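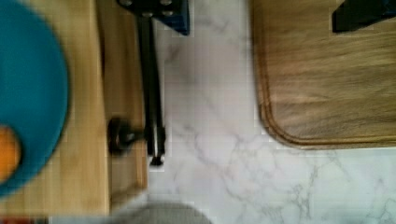 Figure 3. Wrist view of the counter: teal plate on the light board, a black handle on that board near its right edge, and the darker grooved board across the marble.

4.2 Clearance and view rules for counter tasks

The Dromwood protocol treats the counter as a shared surface, and its rules are written for the operator as well as for the control software. Earlier guidance from the Zostau group set one minimum distance between the gripper and any object that was not the target. We found this hard to apply on a kitchen counter. A plate, a cutting board and a utensil handle all count as objects, but they do not carry the same risk when touched, and a single distance either blocks ordinary motions or allows poor ones.

We therefore sort non-target items into three classes. Class A covers fixed or heavy surfaces, including boards, where light contact with the gripper pads is allowed at low speed. Class B covers loose items that may roll or tip, such as fruit on a plate. Class C covers long items whose far end may lie outside the wrist view. In Figure 3 the upper end of the handle falls in a crowded part of the view, beside a dark block-shaped object, and the operator cannot judge from this camera alone what lies past it. Under the protocol an item of this kind is Class C until a second camera shows its full length.

For Class C items three rules apply. The approach must start from the end that is in view. Lateral motion is limited to 110 mm between stops, and at each stop the operator must confirm that the far end is clear. The gripper may not close while any part of its own body hides the intended contact point. The last rule is the strictest of the three and drew the most comment during drafting at Pranura, as it can force a second approach when the first would probably have been safe.

Polished parts need separate treatment. A bright line along a dark cylinder can be read as an edge, both by a person watching a small monitor and by an edge-based tracker. The rule is to take width from the outer outline only - never from the highlight.
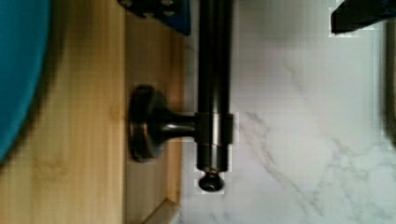
Figure 4. Dark bronze rod with collar and end cap in front of the boundary between wood and white marble. The bracket and its round flange are at left; the paler line along the rod is a highlight.

The highlight in Figure 4 makes the rod look like two closely paired cylinders. An annotator who followed it could record two narrow parts in place of one. The bracket adds a further condition. Where any mounting point is visible, the part is marked as restrained and pulling is not permitted, whatever the task instruction says. The mark stays in place until it is removed by the person who signed the cell checklist.

We applied the rules after the fact to 173 logged episodes from the Gilmartin cell. Two reviewers worked separately from the same written text. They recorded at least one departure from the protocol in 67 episodes, most often a gripper closing with the contact point hidden. Departures from the width rule were less common, but the reviewers disagreed on them more often, and we have since reworded it. The version given here is the one in use from August.

The protocol does not cover wet surfaces or blades. These are left to the site risk assessment, which takes priority wherever the two conflict.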